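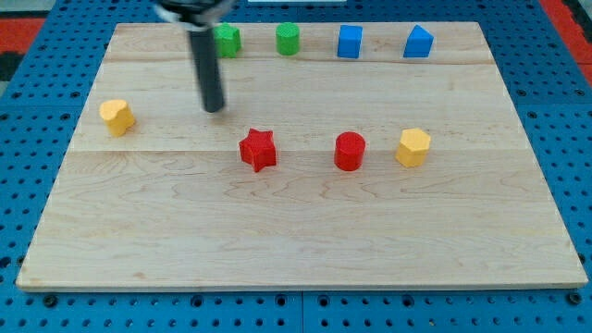
How to prepare a music video pitch for a small label

15 Feb 2019

Most small labels ask for a short written pitch before they talk about money. Prasodix and Bretex both want a single PDF, and the steps below work for either.

1. Listen to the track on headphones and write down the time of every change. Mark the first chorus even if it seems obvious.

2. Write the idea in one paragraph. Keep it under 80 words and leave out camera terms.

3. Add 10 reference stills. Put the title and director under each one.

4. Make a one-page budget. On a $600 job, list travel and food first. Labels usually cover hard drives separately, so ask before you include them.

5. Name the location. If you plan to shoot in Rornden in June, say whether you need a street permit and who will apply for it.

6. Export the PDF and check the file size. Bretex's upload form rejects anything over 39 MB.

Put the artist's name, the track title and your phone number on the first page. Send the file with a two-line email and follow up once after a week.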